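Robot Cell Technician (bimanual workcells)
Drenside - Plernex building, ground floor
Full time, on site
Start: September
Reference: 274

Drenside runs enclosed two-arm workcells for tabletop handling work. We are hiring one technician to take over the setup, upkeep and repair of Cell 11. The post reports to Valdis Rimkutė, hardware lead. It is a bench and cell job. Programming is limited to running existing scripts and editing configuration files.

Scope of the cell

The cell has two arms on a shared front rail, an extruded aluminum frame, covered wall panels and a removable work surface. Each arm ends in a gripper with two flexible fingers. Motors are daisy-chained and report faults by ID. Operators run the cell in two shifts and log faults on a sheet kept at the door. The technician reads the sheet at 7:30 a.m. and decides whether the cell opens.

Duties

Start-of-day check: home both arms, read status lights on every motor module, confirm that both arms reach the handover pose without a following error.
Inspect gripper fingers for tears at the root and for worn tips. Replace as a left-right pair and re-zero the gripper afterward.
Check cable routing through the full range of the shoulder and wrist. Cables need enough slack to clear the motor modules and must not drag on the work surface.
Check the bolts at both arm bases with a torque driver. Re-square the bases to the rail after any base has been removed.
Swap motors, assign IDs, and record the serial number and offset in the cell log.
Change wall coverings and work surfaces to the weekly layout sheet. Surfaces are clamped, and must sit flat before the arms are powered.
Keep the spares shelf stocked to the list. Reorder fingers when the bin falls below 80.

Most faults show up at handover, when both grippers close on one small part in the middle of the cell. A base that is slightly out of square, or a gripper zeroed badly, can pass the homing check and still put the fingertips off by enough to drop the part. A large share of the job is finding out which of the two it is.
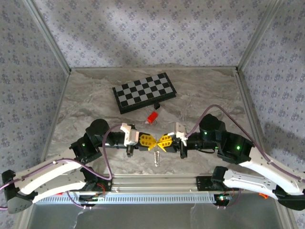 Both grippers at the center of the cell, with a short metal chain hanging below the fingers.

After a base or wrist repair, the cell goes back to operators only after 100 consecutive handovers with no drop and no motor fault. The technician runs this test, signs the log and notes the motor temperatures at the end. A run that fails at handover 99 is started again from zero.

Required

Two years of hands-on work with small robot arms, CNC equipment, lab automation or similar.
Able to crimp, solder and trace a wiring fault with a meter.
Comfortable with T-slot framing, metric fasteners and thread locker.
Basic command line use on Linux.
Clear written records. The second shift works from your notes, and you will usually have left by the time they read them.

Useful but not required

Experience with serial bus servos.
3D printing of flexible parts. We print some of our own fingers and the settings need attention.
Camera mounting and calibration.

Conditions

Hours are 7:30 a.m. to 4:00 p.m. with a half-hour lunch. There is no on-call duty. The work involves standing, leaning into the cell with the power locked out, and lifting arm assemblies - a second person is provided for the lift. Lockout training is given in the first week and must be passed before you work inside any cell alone. Tools are supplied. Safety shoes are reimbursed once a year.

How to apply

Send a resume and one page describing a fault you traced on a machine: the symptom, what you ruled out and in what order, and the repair. Photos or a log extract may be attached. No cover letter is needed. Applications go to Flora Moncrieff at the Drenside front office, with reference 274 in the subject line.

Shortlisted applicants are asked in for a paid half day at the cell. You will be given a gripper to rebuild and re-zero, and a motor with a wrong ID to find. Applications are read as they arrive, and the posting comes down when the position is filled.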